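Workcell practice > Written rules and checklists
Thread: Do you fix the start layout by rule, or leave it to the operator?

sollisik_bench
Posted Tue 7 July
Hello all. I am writing the house rules for our tabletop cell at Voltcombe and I want to hear how others do it. English is my third language, so please ask if something is unclear.

The task is making a sandwich from separate pieces. My draft has these rules for the start of each run:

1. The plate is in the centre and it is empty.
2. One tray on each side of the plate, in one row with it.
3. Bread, bacon, lettuce and cheese are divided between the two trays. The pieces stand up, so the fingers can come from the top.
4. The gripper is parked up and to the left, touching nothing, before anybody presses start.

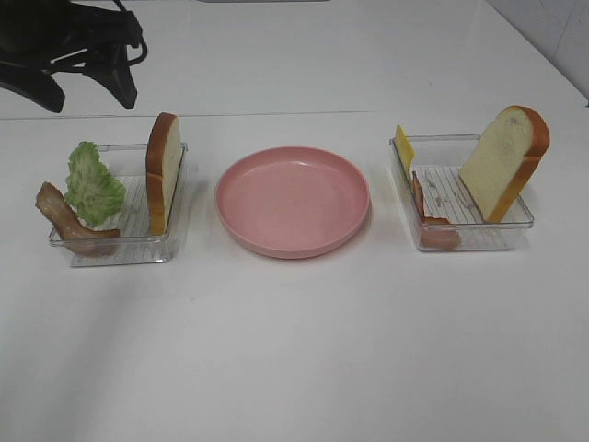

My doubt is with rule 3. It says nothing about how far a piece may lean, or if it may hang over the wall of the tray. One colleague says each such start must be refused and set again. I would accept it and write it in the log. We have 2,893 runs in the log so far, and I fear that a very strict rule will make the operators stop reading the rules at all.

Cendby
Refuse it. If a piece of bacon is over the wall, it is not in the tray, and your rule says in the tray. Either the rule means something or you should delete it. We had a soft rule like this and after a few months every operator had a personal version.

tray_and_error
I disagree with Cendby. Bacon is wavy and bread leans. You will spend the whole shift standing up food. I would write "lower edge inside the tray" and leave the rest free, but make the lean a field in the log.

sollisik_bench
"Lower edge inside the tray" is good for bread and cheese, thank you. For bacon I am not sure which edge is the lower one when it is curved.

Cendby
That is exactly why you refuse it.

Cárdenas
You are mixing two things here. A layout rule is for comparing runs. A safety rule is for hands. Number 4 should not be in the same list, it should be first and by itself, with the sentence that no one reaches over the table until the arm is parked and on hold. In our audit last September this was the only remark we got and it was a fair one.

Also please write down what "parked" is. A position with a tolerance, not "up and to the left".

sollisik_bench
Cárdenas, I agree, I will move it. We have the position saved in the controller but it is not on the paper.

tray_and_error
Do you say anything about clear trays? Ours gave us trouble with reflections on a white table and we put it in the rules that trays may not be swapped for another type in the middle of a series.

sollisik_bench
Not yet. I will add it to version 2 and post the text when my colleague has finished with the red pen.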